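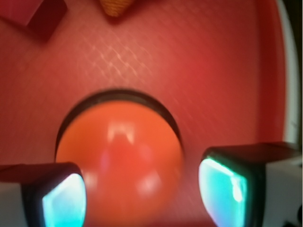
According to Haiyan Qin, the Plurnivon contract "was sold to growers as a floor under the price, and most of them read it that way until the first cheque came". Her remark is often quoted in accounts of the Flonby carrot pool, a joint selling scheme for carrot growers on the light land between Flonby and Bassey. It is disputed by the pool's former managers, who say the terms were plain from the start. The printed terms give some support to both sides.

Origins

Before the pool, most growers in the district sold field by field to merchants, who lifted the crop themselves and paid by the washed tonne. Rarnitz, a packing firm, was the largest buyer. Growers complained that it graded hard when carrots were plentiful and leniently when they were scarce. This was widely believed, though no set of grading records has been published that would settle it.

The pool was formed by growers who hoped to do better by selling together. It signed with Plurnivon, a rival packer, for a term of four years. Later farm press articles describe the signing as a revolt against Rarnitz. Several members went on selling part of their crop to Rarnitz throughout, which makes the word hard to justify.

How the pool worked

Each member pledged a fixed acreage. The crop was lifted to a common timetable, washed at the Bassey yard and graded into three classes. Money from all sales went into one account, and members were paid by class and weight once costs had been taken off.

The guaranteed price applied only to the top class. Carrots that were forked, split, green at the shoulder or marked by cavity spot fell into the lower classes, for which Plurnivon paid whatever it judged the market would bear. Haulage and washing were charged at the same rate on every class. A grower with a poor sample could therefore owe more in charges than the carrots had earned, and in the second season a number of growers did.

Claims of success

The pool's own leaflets said that members were paid above the open market price. The comparison is weak. It set the top class guarantee against an average of all carrots sold in the district, including those sent for stock feed. It also left out the levy that members paid towards the washing line. No comparison of like with like has been found.

A second claim, that the pool kept small growers in business, is repeated in most short histories of the area. Some small growers did stay on. Others left carrots for sugar beet or let their land to larger neighbours, and the number of members fell each year. Whether more would have gone without the pool is a matter of opinion.

Decline

After a wet March delayed drilling, much of the crop missed its lifting dates, and Plurnivon used a clause on late delivery to turn away about 2 loads in every 4 offered that autumn. The managers called this bad faith. The clause had been in the contract since it was signed.

The contract was not renewed. The Bassey washing line was sold, and the remaining members returned to selling by the field, in many cases to Rarnitz.

See also

Contract growing
Cavity spot
Producer pools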